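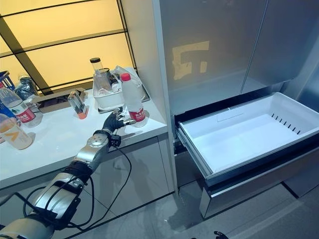
Luminița Pană had the keys until six. The letting agent had written it on a yellow label and tied it to the ring, so that there could be no argument about it later.

She started with the kitchen. It was the room she had used least in the last year and it had filled up anyway. She took her coat off, hung it on the door and stood at the white counter for a while, looking at what was on it. Most of it had been put down on the way to somewhere else.

The water she would deal with last. She was thirsty already and there would be no cups by the afternoon.

Lemlem Habte came up from the second floor at ten past one with a roll of tape and two flattened boxes under her arm. The boxes had Rulholm printed on the side and had once held a shelf.

"Is this all of it?" she said.

"There's the cupboards."

"I mean in here."

"There's the cupboards," Luminița said again, and opened one.

They worked without much talk. Lemlem made up the boxes and Luminița passed things down. There was a Lakonix kettle with no lid, which went in the rubbish, and then the lid, which she found behind the rice ten minutes later. She took the kettle out of the rubbish and put the two together. Lemlem watched her do it.

"You're taking that?"

"It works."

"You've got one at your sister's."

Luminița put it in the box.

The jars took longest. She had kept every jar she had ever emptied and some of them had things in again, lentils or buttons or screws from the bed. One had coffee from Alemneh, the shop by the station, where Lemlem's uncle ground it for you while you stood there. The lid had stuck. Lemlem held it under the hot tap, then knocked it on the edge of the sink, and it opened.

She smelled it and made a face. "How old is this?"

"July."

"July of when?"

Luminița thought about it. She had bought it the week he moved out, when she was buying everything in small amounts because she didn't know yet how much one person got through. She had drunk four cups of it and gone back to tea.

"Throw it away," she said.

Lemlem tipped it into the bin bag and rinsed the jar. She dried it on her sleeve and held it up to the window, then set it on the side of the table nearest the door. That was where they were putting the things Lemlem would take downstairs. Nobody had agreed this — it had just started, with a sieve.

By half past three the cupboards were bare and there were marks on the shelf paper where the tins had stood. Luminița pulled the paper up. Underneath was an older paper with small green leaves, from whoever had been there before, and she left that one alone.

At the back of the drawer under the cooker she found the rent book. She had stopped using it when they went over to bank transfer. The last line in her own writing said 347, then a dash, then "short 40, paid Friday". She remembered that Friday. He had sold the Pilo radio to a man on the bus and come home pleased with himself, with the money folded in his shoe.

"Bin or box?" said Lemlem, who had the bag open.

"Box."

They carried the boxes down between them, resting on each landing. The car was parked badly and a man was waiting to get past it, so they loaded quickly and the kettle went in upside down. Lemlem said she would ring on Sunday. Luminița said Sunday was fine.

She went back up on her own to do the floor. She mopped from the window towards the door, which left her in the hall with the bucket and no way to reach the counter without walking on the wet. The water was still over there. She could see it from where she stood.

She waited around 20 minutes, sitting on the top stair with the door propped open. Then she took her shoes off and went in for it.

Contact | Copyright 2018 | Back to top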